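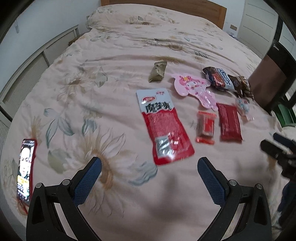
Leitura: 2 min

3. Triagem dos lanches antes de encher a caixa

Esta seção trata do que vem antes da caixa organizadora Jinimari: tirar tudo dos pacotes de compras, espalhar e decidir. Se você pulou direto para a seção 4 e já encheu as divisórias, esvazie e volte. Esperamos.

3.1 Preparar a superfície

1. Escolha uma superfície ampla e macia. A cama serve muito bem, com edredom florido ou sem flor nenhuma.
2. Estique o edredom. Não precisa ficar como em hotel, basta que nenhum chocolate suma dentro de uma dobra.
3. Despeje os lanches e separe-os com a mão até que nenhum fique escondido debaixo de outro. Os saquinhos marrons amassados gostam de se encostar nas barras de chocolate e passar por uma coisa só.

Cuidado: não abra nada nesta etapa. A triagem de um pacote aberto costuma acabar em migalhas, e a garantia Iltusano não cobre edredons.

3.2 Separar por formato

4. Comece pelo maior. Um saco grande como o vermelho e branco de konjac (魔芋爽) vai sempre no compartimento do fundo, deitado.
5. Junte os pacotinhos retangulares vermelhos. Eles ficam de pé na fileira da frente, como livros, só que mais lidos.
6. Deixe por último as embalagens recortadas em forma de personagem. O coelho rosa não é retangular e não vai passar a ser por insistência sua. Use a bandeja superior.

Nota: o compartimento do fundo aguenta 370 g. Quem quiser levar mais deve encaixar o módulo Jimine antes de continuar (veja a seção 6).

3.3 Ler os rótulos

7. Segure cada pacote pelas laterais, com a frente virada para você. Nos biscoitos «Супер Контик», as letras azuis correm ao longo da embalagem, então gire o pacote e poupe o pescoço.
8. Se você não lê o alfabeto do rótulo, guie-se pelo desenho. Biscoitos com cobertura de chocolate são reconhecíveis em qualquer idioma.
9. Anote o nome na etiqueta como conseguir. «Aquele azul clarinho» é uma entrada válida. 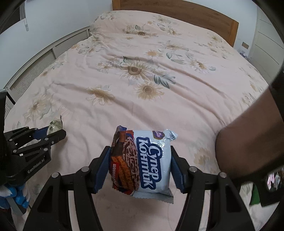 3.4 Conferir os pequenos

10. Pegue os sachês um a um, com pressão leve. Bolacha de gergelim se quebra com facilidade, e a farofa resultante não consta do nosso catálogo.
11. Procure a indicação de açúcar. O pacotinho dourado de gergelim traz 无糖, «sem açúcar», e vai para a divisória da direita. O resto vai para a divisória de quem não perguntou.
12. Afaste o celular da pilha. Toda triagem dura o dobro com a tela acesa ao lado.

Cuidado: garrafas e jarras térmicas não entram na caixa, nem deitadas, nem «só até amanhã».

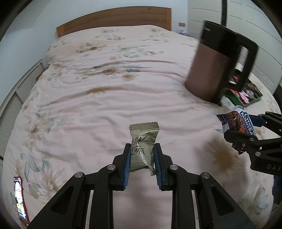 Última alteração desta página: 5 de janeiro de 2026

3.5 Antes de passar à seção 4

13. Passe a mão pelo edredom e recolha o que ficou para trás.
14. Embalagens vazias vão para o lixo. Devolvê-las à caixa é um hábito conhecido do nosso suporte.
15. Feche a tampa até ouvir 2 cliques. Com um clique só, a tampa está apenas apoiada.

Nota: as etiquetas adesivas Qudah são vendidas à parte, sob o código 621. A nova cartela, com espaço para nomes compridos, chega em fevereiro.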